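The Bag Is Winning

Those who read the July issue will remember that I described our new demonstration program as "basically just tidying up." I would like to withdraw the word basically.

For anyone who skipped that item (the open rates suggest most of you), the Usteto project wants a robot that can do the small dull jobs at the end of an office day. Wurley is paying for the hardware, Machala is training the policy, and our part is to supply the examples. We do that with a pair of hand-held grippers, one per hand. You pick them up, you forget what fingers were like, and you do the chore the way a machine would have to do it. The grippers record where they went and what they saw. Do that enough times and, in theory, something with no hands learns from something that has temporarily given its own up.

The chore this month is the wastebasket. Put the liner in, fold the top over the rim, drop in a piece of crumpled paper. I have done this at home for decades without once thinking of it as a skill. With grippers it is a different matter. A liner has no edges to speak of, it sticks to itself, and it responds to a confident grab by going somewhere else. Paper, by comparison, is a gentleman.

Sohail Ghumman has the best record in the group, with a run of 39 clean demonstrations that ended when he stopped to accept congratulations. His advice to newcomers is to pinch the hem and then wait. "The bag wants you to hurry," he told me, with the look of a man who has spent a good deal of time alone with a bag. My own best run is nine. I have been asked not to average the two.

As of August 2025 we have 2,989 recordings that passed review. The review is done by the Brusex crew upstairs, who reject anything where the operator hesitates too long, lets go early, or uses an elbow. They have been strict about the elbow. There was also a long exchange about whether a liner with one side slipped down inside the basket counts as "fitted." The answer is no, and I am told the answer was always no. 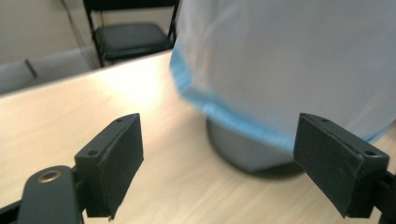
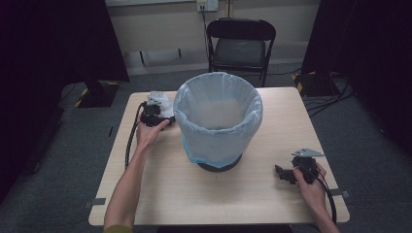 People ask why we don't simply drive the robot from a console, as we did for the drawer task. We tried. It took almost 20 minutes to get one liner to stay on, and by then the operator had developed opinions about the joystick that I can't print. With the grippers you at least feel the plastic tug back a little, and your wrists do the sensible thing without being consulted. The catch is that your wrists also do sensible things the robot's wrists can't, so some very elegant demonstrations get thrown out for being too elegant. Mine have never had this problem.

A few requests for anyone signed up for the next round. Open the liners before you pick up the grippers, and leave them open. Start with the basket in a slightly different spot each time, and by slightly I mean a hand's width. Don't practice with the recorder running. Put both grippers down before answering your phone – the review crew has seen things. If a take goes wrong, finish it anyway and mark it as failed, since Machala would like to see the failures too. I have been very generous in this area.

Sign-up is on the usual sheet. The afternoon slots go first, so if you are a morning person, this is your moment.

Comments (4)

tess_in_test
Can confirm the elbow rule is enforced. Lost three good ones to it.

R. Dobbins
Would a stiffer liner not solve all this?

Maribel
@R. Dobbins We asked in July. Apparently real offices buy the flimsy kind, so we get the flimsy kind.

oldcrank7
I miss the drawer.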